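Equipment Planning for the Clirkbridge Bench: Notes on the Second Request

The second equipment request for the Clirkbridge bench has been submitted. Gaurav Semwal and I prepared it together.
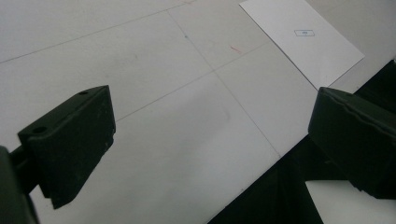
Finger wear was left out of the first budget. The revised request sets aside $1,000 for spare fingers and mounting hardware.

Chaudhary and Cirico both quoted for the grippers. Cirico was lower, but its price excluded cables - a costly omission.
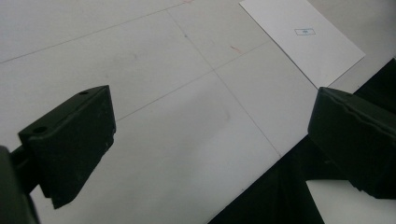 Table, Rails and Power

A further $2,440 is requested for the table and its fittings.

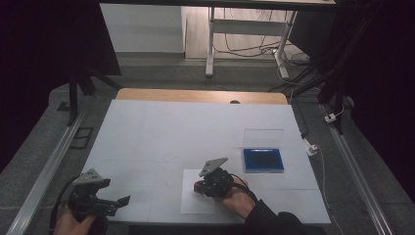
Manju Prajapati has asked that power adapters be listed on a separate line, and the form has been amended. Delivery is requested by September.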